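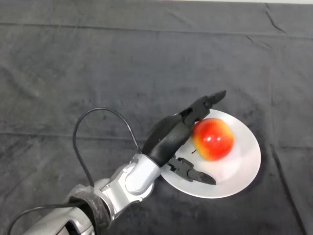 Section 6: Laying the table cover and setting out plates

This section covers the dark grey table cover supplied with the Trastbridge dining set, and the round white side plates that go with it. Read it through once before you start. Assembly of the table itself is in Section 2, and chairs are in Section 3.

6.1 What you need

The table, assembled and standing level
The grey cover, out of its bag
One white plate for each place
A clothes brush or a lint roller
A dry tea towel
Fruit, if you are laying the table as shown in the Brandville room sets

The cover is sold under part number 2351. Check the number on the bag label before cutting the bag open. Covers with a different number fit the longer Zondance table and will hang too low on this one.

6.2 Laying the cover

1. Clear the tabletop and wipe it with a damp cloth. Let it dry fully. A cover laid on a damp top can hold the moisture against the finish and leave a pale bloom.

2. Take the cover out of the bag and unfold it on a clean bed or sofa first. Leave it there overnight if you can.

3. Find the care label. It is sewn on the underside at one corner.

4. Carry the cover to the table still folded once lengthways. Lay the fold along the middle of the table, then open it out towards you.

5. Pull each side gently until the cover lies where you want it. Pull from the hem with both hands. Do not pull from one corner, as this drags the weave out of square.

6. Walk round the table and check that the edges are straight. If a strip of tabletop shows along the far side, lift the cover and move the whole thing across. Do not try to stretch it.

7. Smooth the surface with the flat of your hand, working in one direction from end to end.

Note: The fabric has a soft nap, like velvet, and it looks lighter or darker depending on which way it has been brushed. Patches of light and dark grey are normal. They are not stains and they will not wash out. If you want an even look, finish with long strokes all in the same direction, but expect it to mark again as soon as somebody leans on the table.

6.3 Creases

The cover is packed folded, and the fold lines will show at first. Long creases running from side to side are the most stubborn. They do not affect use and you can lay the table over them.

To reduce them:

1. Hang the cover over a shower rail or a clothes airer in a steamy bathroom for an hour or so.

2. Shake it out and lay it again, nap side up.

3. If the lines are still there, turn the cover over and press the underside only, with a cool iron and a tea towel between the iron and the fabric.

CAUTION: Never iron the upper side. The heat flattens the nap and leaves a shiny mark that cannot be removed.

CAUTION: Do not iron the cover on the table. The heat will pass through to the finish underneath.

6.4 Lint and specks

Dark grey shows everything. Pale specks, crumbs and bits of fluff are easy to see, particularly in daylight from a side window. Go over the cover with the clothes brush before laying up, then again with the lint roller if needed. A damp rubber glove also works well on pet hair -- drag it across lightly and the hair will roll up into a line.

6.5 Setting out the plates

1. Wash the plates before first use. They are dusty from packing.

2. Dry them completely, including the foot on the underside. Water trapped under the foot will leave a ring on the nap.

3. Set each plate down flat, well clear of the table edge. Do not slide it into place. Sliding brushes the nap the wrong way and leaves a track behind the plate.

4. Check that the plate does not rock. If it does, there is probably a fold caught under it. Lift the plate, smooth the cover and put it back.
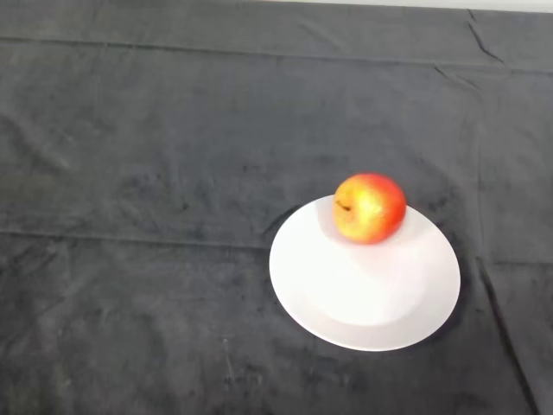
5. If you are serving whole fruit, put one piece on each plate. An apple should stand on its base without help. One that keeps tipping over can be laid with its stem to the side, resting towards the back of the plate so that there is room for a knife in front.

6. Wipe the fruit with the tea towel before it goes on the plate. Pick off loose leaves and any bits of stalk that drop on to the plate, where they show up badly against the white.

Note: Apples, pears and plums can stand out for an evening. Cut fruit and soft berries should not go near the cover, as the juice stains.

6.6 Spills

Blot straight away with a dry cloth. Do not rub. For anything other than water, follow with a cloth wrung out in cool water, blot again and leave to dry flat. When it is dry, brush the nap back up.

For candle wax, wait until it is hard, then lift it off with the back of a spoon. Grease marks need washing powder and a full wash.

6.7 Washing and storage

Wash the cover on its own at 28 degrees or below. It weighs 300 grams dry and a good deal more wet, so support it with both hands when lifting it out. Do not tumble dry. Expect some colour in the water for the first few washes.

To store it, roll the cover round a cardboard tube with the nap facing outwards. Rolling avoids fresh fold lines. Keep it out of direct sun.

Replacement covers and single plates can be ordered from Avotiņš using the form at the back of this guide. Quote the part number and the date on your receipt.

Guide revised 15 August 2023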